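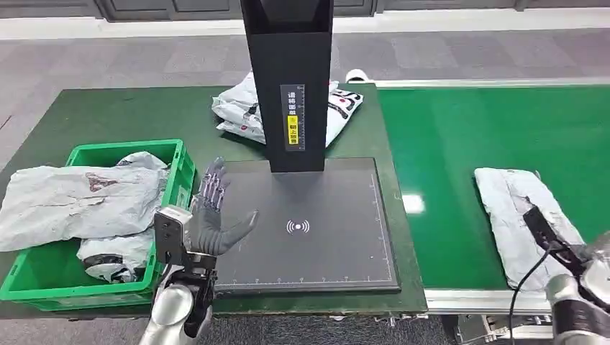

Rindivent Overhead Scan Column + Pad

For packing benches that get busy. Tall black column, black pad underneath, tick marks along the pad edges so you can see fast if a mailer is too big for the bag size you paid for. Ruler label on the front of the column too.

Pad sits flat on the bench, no drilling. Takes soft plastic mailers, crumpled ones as well, just smooth the label out frist.

Column height 81 cm
Pad 40 x 30 cm
Cable 60 in, longer one on request

Label language: Chinese. English sticker set ships seperately, free, ask at checkout.

Crate, mailers and conveyor not included. Green slotted crates are under Stendport Bins.

Back in stock November.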